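Plondden Local History Group
Minutes of the November meeting, November 15, 2018

I'm doing the minutes again, so apologies in advance for the spelling and for anything I missed while I was up filling the kettle. A good turnout considering the rain, and a full table of biscuits, thank you to everyone who brought something.

Last meeting's minutes were agreed with one change. I'd put that the old tannery stood on the Marinho side of the river and it was on ours. Sorry! I've corrected it in the book.

The parish map

Most of the evening went on this. The county record office has written back about the 1666 map and they will let us have a proper scan of it, but we have to pay, and the fee is 98 pounds. There was a bit of muttering. I said I thought it was worth it (I still do), as the copy we've been working from was traced in 1950 by somebody with a very blunt pencil, and half the field names are guesses. The big argument was over the field marked either Long Senumik or Lang Senumik, and whether that's the same place as Senumik Farm or just a bit of land that once went with it. I have always believed it was the same. I was told quite firmly that I was wrong, that the farm moved uphill after the flood, and that the barn everyone takes for the old one is much later. I'd like to see that in writing before I give in.

We voted and the fee was passed. I'll send the form off this week.

The display for June

We've got the room at Plernow for the June open day, the whole of it this time and not just the corridor. I'm really pleased about this, last year people were reading the panels over each other's shoulders. The plan so far is the map at the far end, blown up as large as we can afford, then the shop photographs, then the household things people have promised to lend. I brought up the question of tables. I'd like everything laid out flat on one big table with plenty of light on it, so that visitors can walk along and have a proper look, instead of lots of little tables with cloths that get tugged.
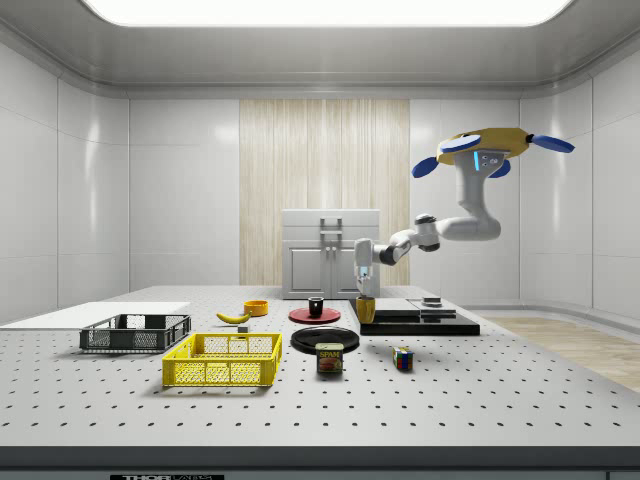 One big table is all very well, came the answer from the back, but children will have their hands on everything by half past ten, and has anyone thought about the butter churn? A fair point. The churn is heavy and the handle comes off. We agreed that anything breakable goes in the glass case and the churn stands on the floor behind a rope. The labels are to be in large print this year, and I have been asked not to use the curly lettering.

We still need irons, jelly moulds, ration books and anything with a local shop's name on it. Please put your own name on the bottom of whatever you lend, in pencil or on a sticky label.

Recordings

We now have 19 recordings of people talking about the village, which is lovely, but only a few have been typed up. I've done two and it takes ages, especially when there's a dog in the room. If you can type and don't mind headphones, please tell me and I'll send you one to try. There was a discussion about whether to leave in the swearing. Left in, for now.

Any other business

The footpath sign by the chapel is down again. I'll ring the council.

The key to the archive cupboard has been found in the teapot.

The summer outing was put off until next time as it was getting late and the hall had to be locked up. Marinho church and the Plernow mill were both suggested. Please bring bus times.

Tea and biscuits after, and the ginger cake went first.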